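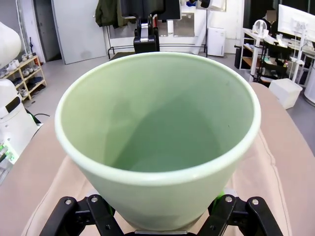 Cirnau update promises steadier grasps, but the figures are thin

Cirnau, the grasp planner from Ljungberg, has a new release this month, and the headline claim is a large one. The company says version 2 can pick up wide, tapered vessels using only the colour view from the wrist, with no depth sensor and no prior model of the object.

The evidence is a set of 334 trials, of which 314 are logged as successful. That's a respectable tally. What the release notes leave out is how many different objects were involved, or how often the same one came back in a slightly different spot. A planner that has met a flower pot many times over should be good at flower pots.

Pots and cups are a fair test in one respect. The rim is usually wider than the gripper can open, so the software has to look past the most obvious edge and aim for the narrower part near the base. 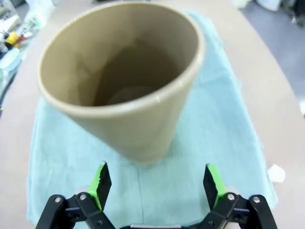
Cloth is the harder question. Cirnau estimates the support surface first and plans the approach from that, and creased fabric gives it a poor plane to work with. Marit Sjöberg, who maintains the perception code, says the new version resamples the surface up to 10 times before committing to a path. She would not say what that does to cycle time.

Nor is there any comparison with Lisari, the open planner many labs already run at Plellbridge and elsewhere. Sjöberg says a side-by-side test is planned, though she gave no date. The trial logs haven't been released either - only the totals. Until they are, labs with a working setup have little reason to switch.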